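Chapter 4
Renting Your First Place

Before you start: a lease is a contract. Sounds obvious. Most first-time renters still sign one in under ten minutes, and then spend a year finding out what was in it.

Take Liam Pilkington. First apartment, Nirkthorpe, rent of 830 a month and a deposit of 2000. He paid, got the keys, moved in that night. No walk-through, no list, nothing in writing about the state of the walls or floors. When he left in July the landlord kept nearly all of it. We will come back to Liam in section 4.3.

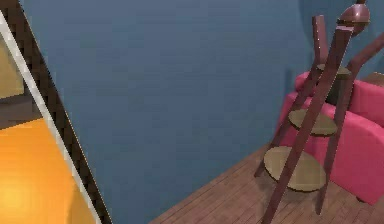 What this chapter covers. Deposits and what they can be used for. The move-in checklist (fill it out the same day, sign it, keep a copy). Fixed term versus month to month. Who repairs what, and how long they have to do it. Subletting, breifly.

Key terms: lessor, lessee, normal wear, notice period, furnished let. Definitions are in the margins as they come up. Learn "normal wear" first, most deposit fights turn on it. Faded paint, usually yes. A hole in a door, no.

Furnished places need more care. Every item goes on the list, closets and wardrobes included, with its condition next to it. 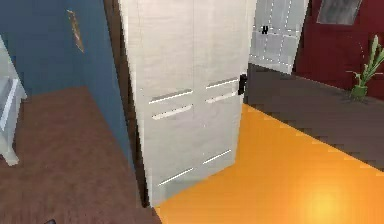
83

4.1 Reading the lease

Read it twice. Once for money, once for dates. Mark anything that that you can't explain to a friend. Denise Lambert's sample lease from Garside runs to 16 clauses and you will need it for the exercises, so keep it handy. Start with clause 1, the names of the parties.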